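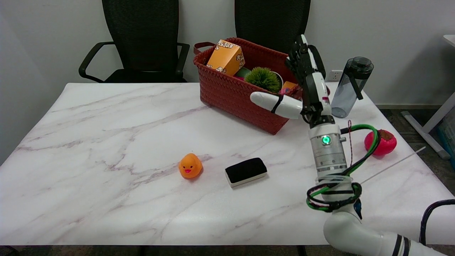
*Duck, board eraser, marble-look table.*

**samran_r:** Right, Condbridge pub quiz, Sunday just gone. We lost by one point on the "which of these floats" round and I'm still cross. The quizmaster said a fresh egg floats and an old one sinks. It's the other way round!! I've been cooking for 20 years and I've never had a fresh one bob up at me.

**pegleg_moth:** You're right, old ones float, there's more air inside. Did you say anything on the night?

**samran_r:** I did, and got told the quizmaster's decision is final. There were 12 teams in and at least half of them were muttering.

**Stunix:** Unpopular opinion but final means final. I ran one for years and if you let one table argue you're there till midnight.

**pegleg_moth:** Rubbish, you fix it if it's plainly wrong. Ours at the Fisine gives the point to everyone who had it right and moves on, takes ten seconds.

**Stunix:** And then the next table wants their point for spelling Mississippi with one p. No thanks. 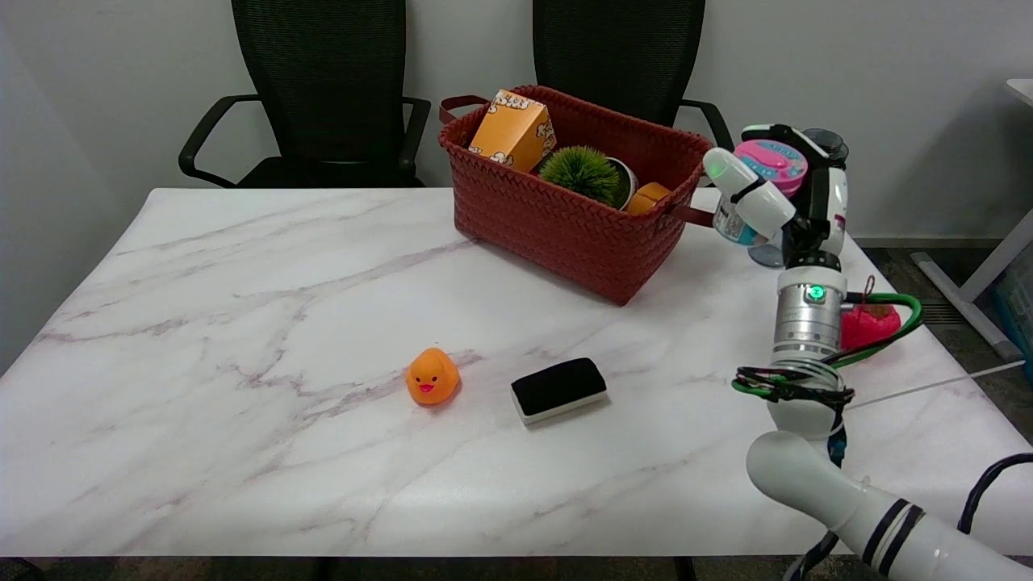 **dottie_k:** Bit off to the side, but what do you do when two teams tie for first?

**samran_r:** Nearest number wins. Last time it was how many steps up the church tower, the answer was 157 and we said 132, so that was us second again.

**dottie_k:** Ta, nicking that for our school one in March.

**Stunix:** Nearest number is fine as long as you write it down before anyone shouts. Still not giving you the egg though, Samran.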